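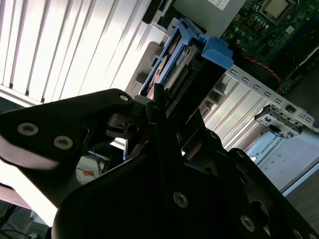
Office desktop computers are retired too early, and the fixed replacement cycle is the cause. Most purchasing policies set one age for the whole machine, although the parts inside it age at different rates. Storage wears. Fans collect dust. A case and a power cable do neither in any way that matters to a budget. Manufacturers have known this for years: a bright blue plastic drive caddy exists so that a drive can be handled as a separate item. Purchasing policy should treat it as one.

Search this site Enter keywords
Home | Opinion | Hardware | Archive | Contact
March 5, 2018
By Estíbaliz Alcaraz

At Gatero, where I kept the equipment register, we had 2,477 desktops on a five-year cycle. Last June I reviewed 661 units marked for disposal. The register recorded a fault for 21 of them. The rest were leaving on the strength of a purchase date.

The usual objection is labor. Opening a case takes technician time, and a new unit arrives with a warranty. This is a fair point for sealed machines. It is weak for a desktop chassis that opens, where a drive swap is a short job and the labor can be priced in advance.
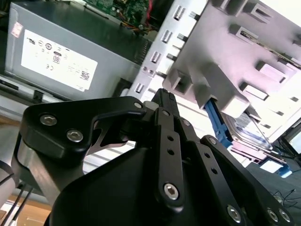

What the policy should say

Record age by component. Set a replacement rule for storage and a separate one for the chassis. Require a logged fault or a failed performance test before disposal. Vendors that will not sell spare parts for the full service term should be scored lower at bid.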